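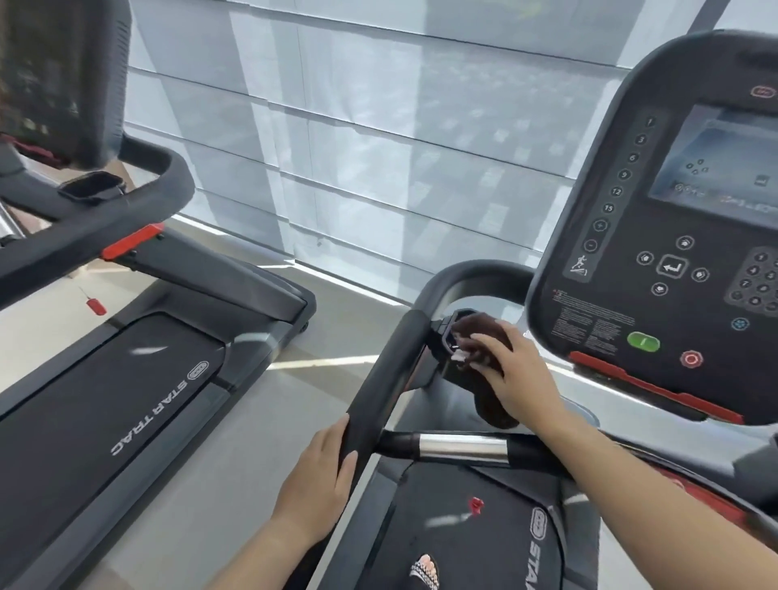

How to Start Running Again After a Long Break

I stopped running for almost two years, and when I came back I made every mistake that is possible to make. My friend Tomos Samuel, who has run much longer than me, wrote me a simple plan on the back of a receipt. I have used it twice now, and I put it here in a cleaner form.

What you need

Running shoes that still have some life in them. A watch or a phone with a timer. Three free half hours in the week, with one rest day between them. Mine begin on Thursday, for no special reason.

Step 1. Walk first

In the first week, do not run at all. Walk fast for 32 minutes, three times. You should be able to speak, but you should not want to sing. If your knees or your shins hurt on the next day, repeat this week before you continue.

Step 2. Add short runs

Walk five minutes to warm up. Then run one minute and walk two minutes, eight times. Finish with an easy walk of three minutes. The run must be slow — slower than you think is correct. I was passed by a man with shopping bags and it was fine.

If you do this indoors, choose two speeds before you start, one for walking and one for running, and keep them for the whole session. 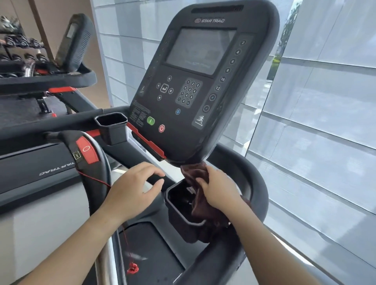 Speed buttons to the right of the screen, number keys below it.

Step 3. Make the runs longer

Each week, add one minute to the run and keep the walk at two minutes. Do fewer repeats, so the total time stays near the half hour. When you can run ten minutes without a stop, leave out the walks one by one.

Do not add hills in the same week when you add minutes. Outdoors I take the flat path by the canal until the fourth week. Indoors, I stay on a low incline and change it only when the running time is already comfortable.
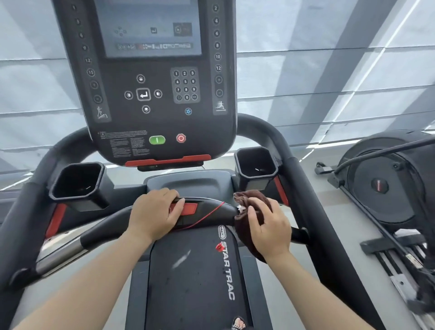
Incline on the left side, speed on the right.

Step 4. Write it down

After each session, write the minutes you ran and one word about how you felt. I use a small paper notebook. My page from May says "heavy" four times, then "okay", then "heavy" again.

If you miss a week

Go back one week in the plan. If you miss three weeks, start again from Step 2. With pain that stays more than a few days, stop running and see a doctor.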